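Trimeslow Opens Narrow-Kitchen Storage Program in Rollville

ROLLVILLE, Sun 21 April. Trimeslow, a home storage planning firm, today opened registration for a program aimed at narrow kitchens with tiled counters and a gas cylinder kept in the room. The first phase covers 200 households in the Tsuchiya district. A second phase will bring the total to 330.

Each household receives 2 visits. At the first, a planner measures the floor, the counter ledge and the clearance on all sides of the cylinder stand. Items are then sorted by how often they are used. At the second visit, the layout is checked and adjusted.

The program sets a minimum walkway of 300 millimeters beside any item standing on the floor, including fans, stools and bottles. Cloths and mats are assigned a place off the floor. Plastic bags are gathered in one container per room. Papers go in lidded boxes with a label on the front.

"Most of these kitchens have enough ledge space. The floor is where the plan has to start," said Sachiko Iwasaki, head of planning at Trimeslow.

Shelving and boxes are supplied by Mitach. Registration is open to tenants and owners through the end of April.

Press contact: Moataz Bouazza, Trimeslow, Rollville
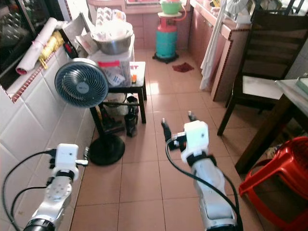 Narrow kitchen with tiled counter, floor fan and gas cylinder on a wheeled stand.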